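Forum: Parish Life and Church Talk
Thread: What do you call your priest? (and does anybody care about the letters after the name)

kneeler_in_the_back
2 March 2020
OK, this came up at coffee hour and I've been chewing on it ever since. We have a new rector coming from Manow, and the announcement in the bulletin gave his name as The Rev. Canon Dr. Xolani Ntuli, followed by a string of letters I had to look up. I grew up in a church where the pastor was Pastor Bob, and you could holler it across the parking lot. So what do you all call yours? To his face, I mean, not on an envelope.
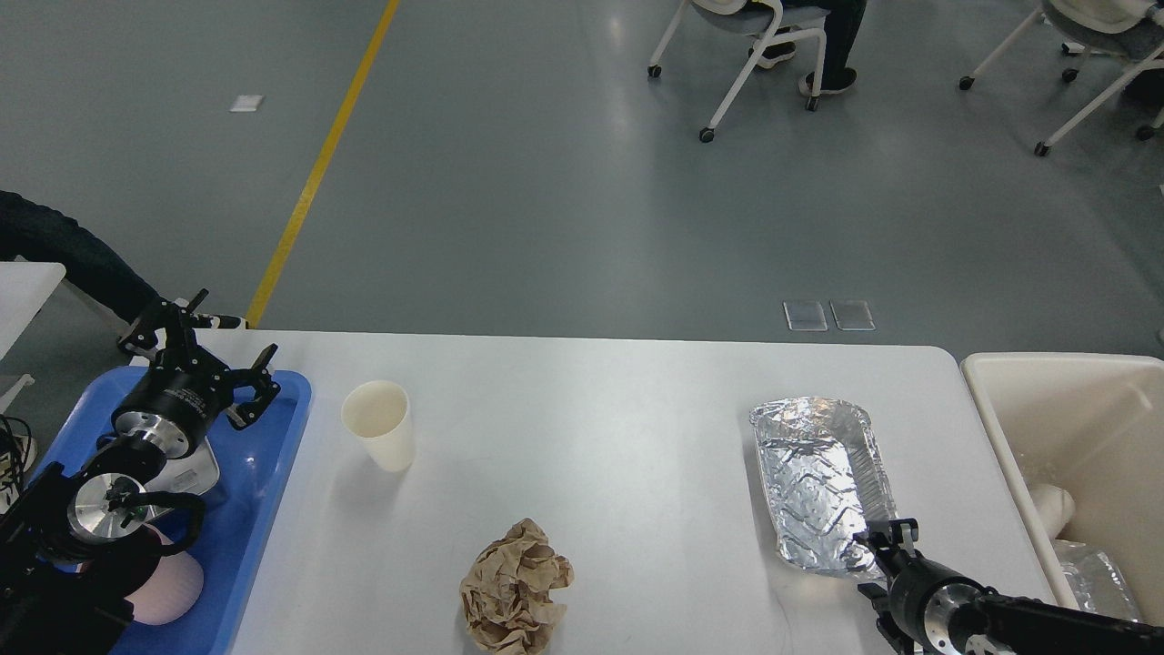
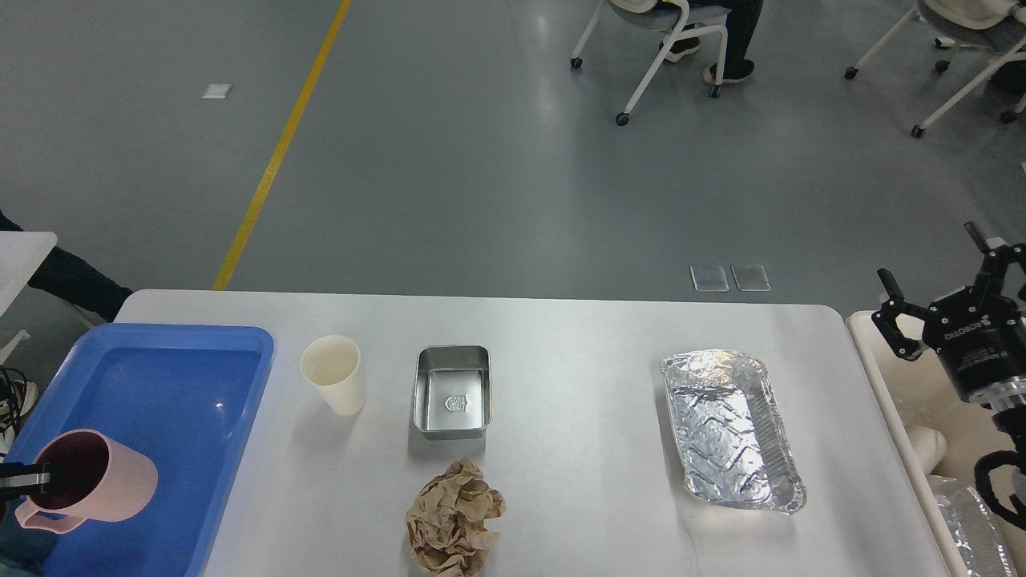
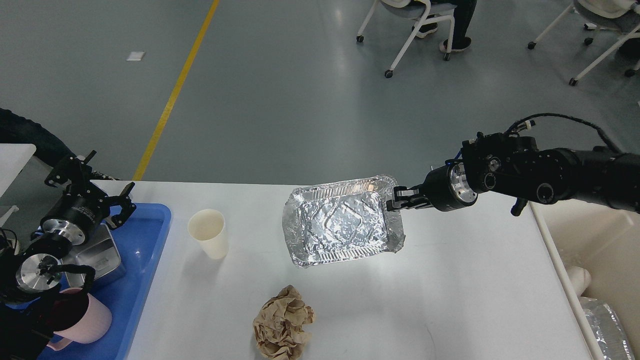

Blue tray, white table.

My husband says "Father" and that's the end of it. My sister-in-law says she will call no man father, see Matthew 23, and she'll be using his first name from day one. I'm stuck between the two of them and I have to introduce him at the potluck!

thurible_tom
Father Ntuli for the first year, then Father Xolani if he invites it. That's how I was raised and it has never gotten me in trouble. The "Canon" is for when he's being introduced to a bishop.

marthas_kitchen
Tom, that only works if your parish is high enough up the candle. Ours in Pollerano would have laughed you out of the building. We had a woman priest for 15 years and she was just Ellen to everybody, including the kids she baptized. When somebody visiting called her Mother Ellen she turned around to see who was behind her.

thurible_tom
And I'd say that's a loss. I don't want my priest to be my buddy. When my dad was dying I wanted somebody in that room with an office, and calling him Father helped me remember he wasn't there on his own steam.

marthas_kitchen
I'm sorry about your dad. I had Ellen in the room when my mother died and I didn't need a title for it. I guess we each got what we were used to.

lowchurch_lou
Can I be the grump here? It's "The Reverend" plus a full name, and it's an adjective. You don't say "Hi, Reverend" any more than you'd say "Hi, Honorable" to a judge. I have been fighting this fight since I was in seminary and I am losing it badly.

pew37
Lou, my entire Baptist family says "Reverend" and they'd be amazed to hear it's wrong. In a lot of Black churches it's the normal way to talk to the man (or woman, these days) and has been for generations. I think at some point if enough people say it, it's English.

lowchurch_lou
Fair. I'll give you that it's English. I won't give you that it's grammar.

kneeler_in_the_back
This is helping and not helping, ha. What about the doctor part? He did his doctorate on the Psalms, from what the bulletin says, and that's real work. I don't want to skip over it if it matters to him.

aubert_organist
I play at St. Anne's in Aubert and we've had two rectors with doctorates in my time. The first one wanted Dr. on everything, down to the label on his mailbox. The second kept it so quiet that I found out from his obituary. You can't guess. Just call the man up and ask him how he'd like to be introduced. Clergy get this question constantly and he'll have an answer ready.

marthas_kitchen
Seconding the phone call. Or email the parish he's leaving, the secretary will know.

thurible_tom
Thirding it, though I'd still say Father in the meantime.

bavis_bookworm
Coming at this from the other side, I'm a deacon in Bavis and people have no idea what to do with me. I've been Deacon Jean, Reverend Jean, Mother (no!), and once "Your Grace" from a very nervous groom. I answered to all of it. What does get under my skin is when the men on staff get a title in the program and I'm listed by my first name. So whatever you pick, kneeler, use the same rule for everybody who's up front that day. If it's Father Ntuli then it isn't plain Susan for your assistant.

kneeler_in_the_back
Oh my goodness, Jean, we have done exactly that. Our assistant has been "Susan" in the bulletin since October and the old rector was always "Fr. Mike." I never noticed. I'm bringing it up.

lowchurch_lou
That's a better point than mine. Good for you, Jean.

pew37
Same thing happens with choir directors, don't get me started.

aubert_organist
Please do get started, I have a bench and all evening.

thurible_tom
I don't agree that everybody needs a matching title, for the record. A deacon isn't a priest and the names are supposed to tell you that.

bavis_bookworm
Sure, Tom, and "Deacon" tells you. I only ask that they print it.

thurible_tom
Then we agree more than I thought. Carry on.

kneeler_in_the_back
Update for anyone still following. I called. He laughed and said "Father Xolani is fine, Xolani is fine, and please leave the canon in Manow." He'd like the doctor used if he's teaching a class and skipped the rest of the time. My sister-in-law is claiming victory. So is my husband. Susan would like to be Mother Susan in print and Susan at the potluck, so that's what I'm doing, and now I have to go find out who's bringing the ham.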